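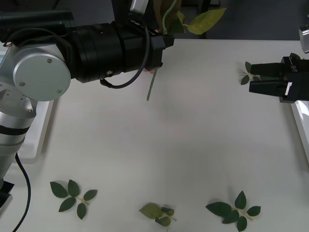
The arms moved in, and I stopped dreading September

I do silk flower prep at Flomness, which means I spend my days with fake roses, fake hydrangeas and a whole lot of loose leaves. It's January 2024 now and we've had the robot arms on the white table long enough that I've quit staring at them. Mostly!

September is when the big orders land. Last time Candeo wanted 2,000 stems and my thumbs hurt so bad I was opening jars with my elbows (don't ask). So when the boss said automation, half of me cheered and the other half went home and updated my resume.

What changed is kind of boring. The arms pick up and hold, one branch at a time, and they are slow. I still do the fluffing, and I still decide which leaves look too sad to go on a rose. But now I also spend part of my shift laying pieces out with space between them, because a messy pile that I'd sort without thinking is a real headache for a gripper. I never used to think about where I put a leaf down. Now I do it at home with the silverware.

The hydrangeas are my favorite to set out, with those big soft blue heads and the little branching stalks poking out the front. They're floppy and wide and there's no obvious place to grab except the stem, and that stem is skinny.

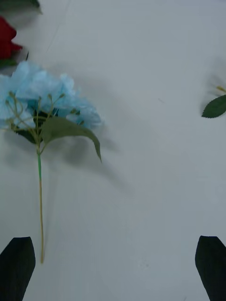 Deepak Vashisht thinks I'm being too cheerful about all this. He says the slow part won't last, and that we should be asking now who gets trained on the arms and whether it comes with a raise. I think he's right about the raise. I put my name down for the training anyway, and so did 6 other people from my shift, and we're still waiting to hear when it starts.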